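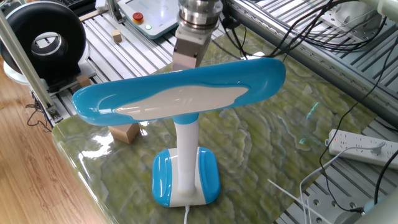
Desk lamp on lacquered green tabletop

Posted in Home Lighting by Prapai Chantharasri

I have a blue and white desk lamp with a long horizontal head on a thin stem, used on a green marbled top with a high-gloss finish. The surface throws the light straight back at me when I read or write in the evening. Lowering the brightness to 30 percent helps but the page is then too dim. The head does not tilt. I would like to keep the lamp and the table. Is there a fix other than a tablecloth?

3 replies

Kálmán Mészáros
Gloss reflects like a mirror, so the angle matters more than the output. Move the base to the side of your non-writing hand, level with the page or slightly behind it, so the reflected light leaves across the table and away from your face. To find the spot, lay a small hand mirror where the paper goes and sit as you normally do. If you see the lit panel in the mirror, shift the lamp another 2 inches and check again. Then put a matte desk pad under the work area. A felt one is fine. Return the lamp to 100 percent and adjust down from there.

Boonmee Hemmin
get a different lamp

Fongchan Inthanon
Agree with the pad. I would not sand or dull the lacquer - it is hard to do evenly and you will see every pass on a dark color. Also turn on a second light in the room. With the lamp as the only source the contrast is at its worst. Run the cord off the back edge if it reaches, as a cord under a pad leaves a ridge you will feel when writing.

Marked as solved by Prapai Chantharasri: lamp moved to the left, gray pad ordered.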